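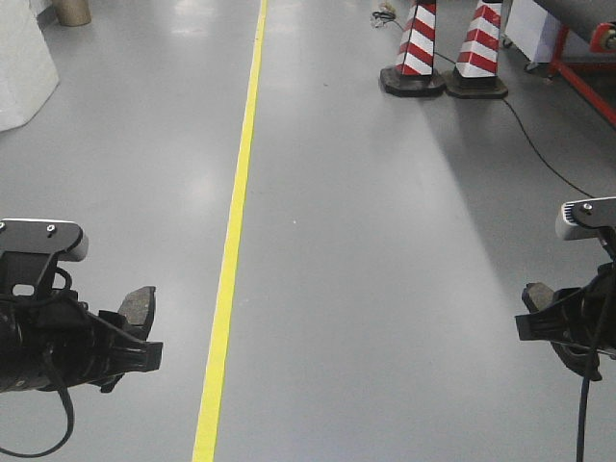
Squeal at low speed after new pads, should I take them out again?

Forum > Brakes and Suspension > Page 1 of 1

vasylyna_k
Posts: 6
22 December 2020

Good evening to all. In October I changed the front pads on my old wagon by myself, for the first time in my life. I drove 681 km with them and the braking is good and straight. But when I come slowly to the parking place at work, the last meters are very loud. People turn their heads. In the morning it is worse, and on the highway I hear nothing.

I cleaned the discs with brake cleaner before the work. I did not put any paste on the back side of the pads, the shop told me that it is old fashion. Did I make a mistake? The discs are not new, but they are above the minimum.

Vasylyna

kauko.kettunen
Posts: 200

The shop told you wrong. A thin layer of ceramic paste on the back plate and on the ears where the pad slides in the carrier. Not on the friction side, and not copper grease if you have ABS sensors near it. I have done it this way on every car in our family and none of them sings.

Did you clean the carrier with a file or a wire brush? Rust grows under the steel clips and then the pad sits too tight.

SarahiB
Posts: 681

I don't agree that paste is the first thing. Look first at the edge of the pads. On many cars the good pads have a chamfer, so the edge does not bite the disc all at once. Cheap ones come with a square edge. With old discs there is also a lip on the outside, and if the new pad is a little bit taller than the old one, it touches the lip and makes exactly this noise.

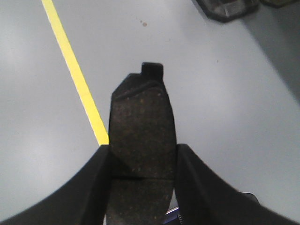
And please check that the left and right pads are not exchanged. If the shape is not symmetric, there is usually a correct direction of rotation, sometimes with an arrow on the back plate. When I did mine in the yard at Sastelside I put one inner pad on the wrong side and found it only after 5 days.

vasylyna_k
Posts: 7

Thank you both. I did not file the carrier, only brushed it. About the direction I am not sure, I will look. Sarahí, can I make the chamfer by myself with sandpaper?

SarahiB
Posts: 682

You can, with a flat file, outdoors and with a mask. Keep the dust out of your nose. Only a small angle on the leading edge and the trailing edge.

kauko.kettunen
Posts: 201

I would not file a new pad. If the manufacturer made it square, then it is square. In my opinion you remove material to hide a problem in the carrier. Also 681 km in city driving can be too few to bed them in. Find an empty road and make some stops from medium speed without standing still at the end, then let them cool while driving.

SarahiB
Posts: 683

The manufacturer sells the same pad for three markets, Kauko. Many of them sell it with a chamfer in the more expensive box. But yes to the bedding, I agree with this part.

munther_h
Posts: 5

Same noise on mine last winter. It was the small anti-rattle spring, I had put it back upside down. Ten minutes of work, with the coffee included. So before you file something, compare with the drawing in the manual.

vasylyna_k
Posts: 8

I had the left wheel off today. The pads are on the correct sides. But the lower clip was bent, and the pad did not slide by hand, I had to push it with a screwdriver. I brushed the rust away, ordered a new set of clips and bought a small tube of paste - sorry, Sarahí, it was cheap. The right side I will do when the clips arrive.

kauko.kettunen
Posts: 202

Good. Torque the guide pin bolts by the book, they are smaller than they look. And pump the pedal before you drive out.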